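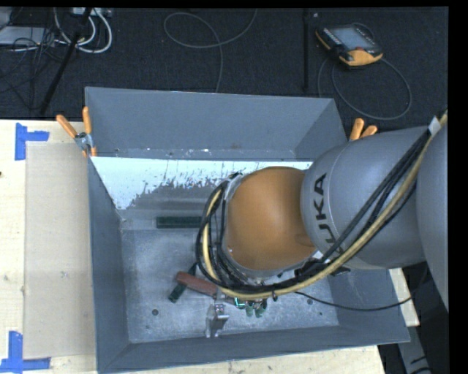
About us

Hi, I'm Shaohua Hao, and together with my business partner I run Surnumura, a small robotics workshop in Tidthorpe. We do bin picking. If you've never heard of it, it's the job of getting a robot to reach into a bin of mixed parts, pick one up and put it somewhere useful. People do it all day without thinking. Getting a robot arm to do it is what pays our rent, and some weeks it's also what keeps me up at night!

We started out in a rented unit behind a tire shop, with 2 desks and a kettle that tripped the breaker. These days there are 4 of us, the breaker is fine, and we have a proper floor with carpet on it (it came with the lease, and I've grown fond of it). Most of our customers are small manufacturers who've been told their parts are too awkward or too mixed up to automate. Sometimes that's true and we'll say so. Often it just takes a few weeks of fiddling with grippers and a lot of coffee.

Our open day

Every June we open the doors to the neighbourhood, and last year 80 people came through, which for a shop our size is a crowd. My favourite part is always the bin. We have the big KUKA arm working over a grey metal bin on a plain wood bench, and we put a few odd things in there - long green bars, a bracket, whatever's handy - and people come and watch over the barrier. I used to start with slides. I gave that up the year a little girl asked, halfway through slide two, if the robot was asleep.

Folks always ask about the orange clamps on the corners of the bin. They're ordinary spring clamps, the kind you'd find in any garage, and I couldn't tell you how many we own. The blue tape on the bench gets questions too. We tape out spots on every bench we use, so that when someone moves something at the end of the day (it's usually me) we know where it goes back. I'd call it our most advanced technology.

The other thing visitors want is a go with the pendant, the chunky handheld controller with the screen on it. Sorry, that one stays with us! You can ask us to show you what the buttons do, though, and we'll happily talk your ear off.

Who we work with

We built our first paying cell for Zeng, a fittings maker down the road, and they still phone when they've got a new part that won't sit nicely. Grotum came along a bit later, and they're the reason we learned so much about cable routing. A hose that's fine in one pose can be a real nuisance in the next, and we now spend more time on that than I'd ever have guessed.

Come and see us

You don't have to wait for June. We do private demos for shops and school groups, and the next one with spaces left is on 14th February, in the afternoon. Bring a handful of your own parts if you like, the uglier the better. Wear closed shoes, park on the street side, and ring the bell twice as the first ring never seems to work.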